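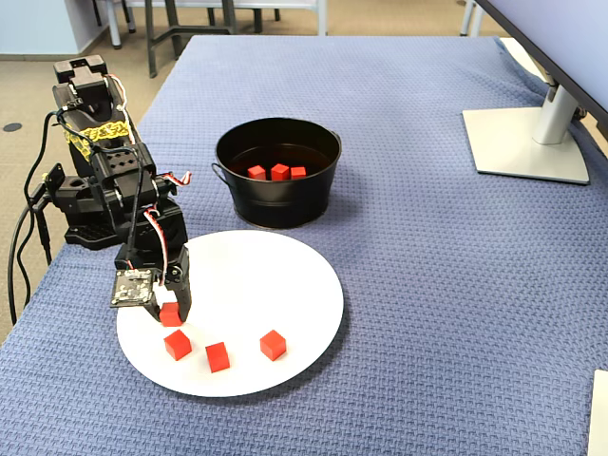

Magdolna Pintér, minutes secretary

Home | Meetings | Minutes | Join
Search this site Go

Chore Automation Circle, Feb 14, 2020

1. Table clearing. Cubes go from plate to bucket, red ones only. Redero calls this "the dishes." Minutes to show that the dishes were not consulted. Three in the bucket and four at the plate when the secretary looked up from her sandwich.

2. Laundry. Skonel still wants 2000 practice folds before it will show us a towel. Deferred to March, again.

3. Shop floor. Drisard asked if an arm could restock shelves yet. Members said no at varying lengths, roughly 22 minutes in all.

4. Motion that sweeping stay with people for now. Carried, 2 against, neither of whom sweeps.

Room 127 next time.

We use cookies. Accept Decline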